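Garrido Textile Works Open Day, Trillitz

19 Aug 2019

The Garrido mill opens its doors to visitors once a year, in August, and this was the first time I had managed to get a place. Entry is free but you have to sign up in advance, and the tours are split into groups of 19. Ours met at the lower gate, next to the old weighbridge, and was led by Esperanza Carretero, who has worked in the weaving hall for 30 years.

I came by train. Trillitz station is on the wrong side of the river from the mill, and the footbridge was closed for painting, so the walk took longer than the leaflet said. There is parking in the field behind the dye house if you prefer to drive. The field is uneven and one or two people were unhappy about it.

Garrido makes heavy wool cloth, mainly for coats and upholstery. The raw wool used to be washed on site, but the wash house closed before most of the present staff started, and now the fiber arrives clean in pressed bales. We saw the bale store first. It smells strongly of sheep all the same. Esperanza pulled some wool from two different bales and passed it around so that we could feel the difference between a coarse grade and a fine one. I could tell them apart with my fingers but not by looking.

From there we went up a flight of iron stairs to the carding room. Carding is the step where the fibers are combed out between large rollers covered in fine wire teeth, and it comes off the last roller as a thin web, almost like mist. One machine was running for us at a reduced speed. The guards stay closed during tours, but there is a window in the side panel and everyone got a turn at it. The floor in here is maple, laid when the building went up, and it has soaked up so much wool grease that it never needs polish.

Spinning is next door. We did not stay long because of the noise. Ear plugs are handed out at the door and you should take them – I put mine in too late. Telmo Montoya, one of the spinners, showed us how a broken end is pieced back together. He did it with one hand while holding up the other to point out the tension gauge, then let a boy of about school age try it on a stopped frame. The boy needed several goes.

The weaving hall is the part most people come for. It is a long shed with a sawtooth roof, and the north light comes in evenly over the looms. The newer looms are fast and there is not much to see except the cloth growing. At the far end they keep a pair of older shuttle looms for short runs, and these are much easier to follow. You can watch the shuttle cross and hear it land in the box. The cloth on the first one was a gray herringbone. Esperanza told us that setting up a new warp by hand can take a weaver most of a week, and that a mistake in the threading shows up as a line down the whole length.

Lunch was in the canteen: lentil soup, bread, a slice of plum cake, coffee. The soup ran out before the last group came in. I sat with Jingyi Cai, who runs a small upholstery shop in Wila and buys remnants from the mill shop. Her advice was to look at the bottom shelves, where the end pieces are folded up small and priced by weight.

After lunch we had finishing. The woven cloth is washed, shrunk, brushed and pressed, and it comes out looking like a different material. Milagros Palacios had a set of samples on a table, all cut from the same piece and taken out at different stages. The first felt like sacking. The last was soft enough for a scarf. She also explained mending, which is still done by eye. Each length is drawn over a sloping board in front of a window, and knots and missing threads are marked with chalk and sewn in.

The pattern archive is the last stop. It holds 245 bound books of cloth samples with the weave drafts written beside them in ink. You may not touch them, but several were open under glass, including one of blanket designs called Plarero, with wide red and black bands. Itziar Cabello looks after the archive and is working through the books to make an index. She is happy to look up old patterns if you write to her with a piece of the cloth.

The mill shop stays open for an hour after the last tour. I followed Jingyi's advice and bought a dark blue end piece, enough for two cushions. They take cards, but the line for cash was shorter.

Practical notes: wear flat closed shoes, as you will be turned away in sandals. There are stairs between most of the rooms, and the only elevator is for goods. Photography is fine everywhere except the archive. Sign-up for next year goes through the mill shop.

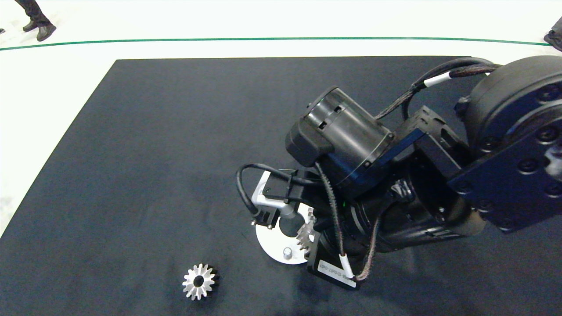 Black arm over the dark mat, August.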